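Wivura Community > Editors and Modelling > Diagram sync

Layout file is rewritten on every save

pinselohr
Member, 20 posts

Hello all. I use Wivura with the Lerkar diagram plugin, and I have a question about the layout file. My model has 1265 elements. When I rename one single class and save, the layout file is written again from top to bottom, and the order of the entries is different. The diagram looks the same on the screen, but in version control I see the whole file as changed.

We are three people on this model, so every merge is a fight. Is there a setting to keep the order stable? I looked in Preferences under Diagram and under Serialisation and found nothing.

tollgate_n
Regular

Which version of Lerkar? Before 3 the entries were sorted by ID. Now they come in whatever order the canvas has them in memory. There is no setting.

pinselohr
Member

It is version 3, yes. I updated in January. So the old behaviour was better for me.

quokkaloop
Regular

I would just not commit the layout file. Put it in the ignore list and let everybody arrange their own diagrams. The model is the source, the layout is only colour and position.

pinselohr
Member

I understand the idea, but I do not agree. We spend real time on the arrangement, because the customer reads these diagrams. If I ignore the file, my colleague opens the model and gets 100 boxes in one corner.

tollgate_n
Regular

Same for us. Auto layout is fine for a small package and useless for a big one.

quokkaloop
Regular

Then generate the customer diagrams from one machine and keep the layout there. I have worked this way for years and never had a merge problem.

pinselohr
Member

And when this machine is away for repair? Sorry, I don't want to be rude — but for our team this is not a solution.

mirrabee
Plugin author (Pinitz)

You can sort the file yourself before it is written. Pinitz has a save hook for this. Open the project properties, go to Pinitz, then Hooks, and add "sort-entries" to the line called beforeWrite. It sorts by element ID, the same as the old Lerkar did. The first save will still change everything, so commit that one separately and tell your colleagues to pull before they go on.

One warning: the hook does not run when you use Save All from the toolbar. It is a known bug.
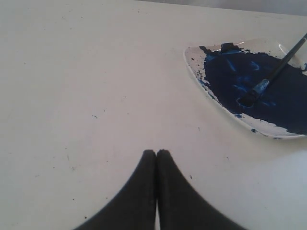
Category: Diagram sync
Tags: lerkar, layout, merge, save hook

pinselohr
Member

Thank you, mirrabee. I have tried it this afternoon. With the normal Save the order is now stable, and a rename gives me a difference of two lines. With Save All it is mixed again, as you wrote. I have removed the Save All button from my toolbar for now.

tollgate_n
Regular

Does it also work with the Liu theme? I had trouble with the properties page there, the Hooks tab was blank.

mirrabee
Plugin author (Pinitz)

With Liu you must make the window wider, then the tab is drawn. Or edit the project settings file by hand, the key has the same name.

quokkaloop
Regular

I still think positions do not belong in the repository, but the hook is good to know.

pinselohr
Member

We can have different opinions on this. I will leave the thread open until the Save All bug has a ticket number.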